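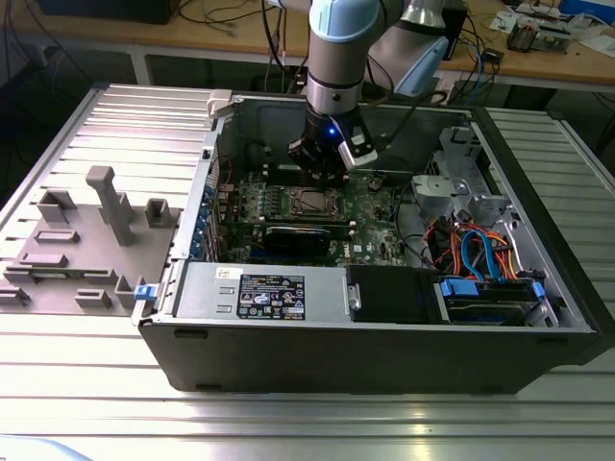
Can I freeze pierogi before boiling them, or do they have to be cooked first?
Freeze them raw. Lay them on a floured tray so they don't touch, leave them in the freezer until they're hard, and then tip them into a bag. They go into the boiling water straight from the freezer.

From: Lena Sikora
To: Dumpling and Noodle list
Date: Thu 5 March
Subject: Re: Freezing pierogi, and dough that won't stay shut

Dear Bogumił and everybody,

I put the short answer at the top for those of you who read on your phones and give up before I get to the point (my sister is one, and she has told me so). Now the long one, with Bogumił's message first so you can follow along:

> Hello all. I joined in November and have been mostly reading.
> My aunt's name day is coming and I have promised pierogi for
> the whole family, potato and cheese, plus a smaller batch with
> sauerkraut and mushroom. I want to make them over two weekends
> and freeze them. Last time I froze them raw they cracked along
> the edge and half the filling ended up in the pot. Was it the
> dough or the freezing? I use 600 grams of flour, one egg, and
> cold water. I also have a small freezer, the kind above the
> fridge, and not much room for trays.
> Bogumił Cieślak

Bogumił, first of all, welcome, and what a lovely thing to promise an aunt! I think it was mostly the dough. Cold water and an egg make a firm dough, and it's fine for noodles, but it dries at the edges while you're still rolling out the next piece. Try hot water, not quite boiling, and leave the egg out altogether. For your 600 grams of flour I would add a good spoonful of soft butter and a teaspoon of salt, and then pour in the water a little at a time, stirring with a wooden spoon until it's cool enough for your hands. It will look like a mess at first. Keep going. Knead it until it feels like an earlobe, as my mother used to say, and then cover it with a warm upturned bowl and let it rest for 40 minutes. I used to skip the rest when I was in a hurry and I always ended up fighting the rolling pin.

Roll out only a quarter of it at a time and keep the remainder under the bowl. And please go easy on the filling! I know it feels stingy. If any potato gets on the rim it won't seal, no matter how hard you pinch, and that spot will open in the pot. The potatoes should be completely cold, too. I make mine the night before and roll the filling into little balls, so the next day all I have to do is fold and pinch, and I can listen to the radio.

The sauerkraut one is trickier because of the juice. Squeeze it, chop it, fry it with the mushrooms and onion until the pan is nearly dry, and then squeeze it again once it has cooled. You'd be surprised what still comes out.

As for the small freezer, I had one like that for years when we lived over the bakery in Hastiden. I used the lids of cookie tins with a bit of flour on them, and stacked them with egg cups in between to hold them apart. One lid goes in, you have your tea, and by the time the next lid is full the first can usually be bagged. Don't leave them uncovered overnight. I did that once with 69 of the things for a christening and the edges went white and split, so that may be part of your trouble as well.

When you cook them, use the biggest pot you own and don't crowd it. Stir once, gently, right after they go in. When they float, give them a few more minutes, as frozen ones need longer than fresh. Some people on this list boil first, oil them, and then freeze, and I know Mrs. Zalewska swears by it. It does work, and they fry up nicely afterward, but they take up more room and I find the dough a bit rubbery. She and I have been disagreeing over this for a long time and we're still on speaking terms.

I would allow eight for each grown-up and a few more for anyone under twenty. If you have dough left over, cut it in strips and boil it for the cook's supper with butter and poppy seed.

Do write and tell us how the name day goes, and what your aunt says. And if anybody still has the plum dumpling recipe that went around before Easter, could you send it again? I printed it, and then I set a wet colander on it.

Warmly,
Lena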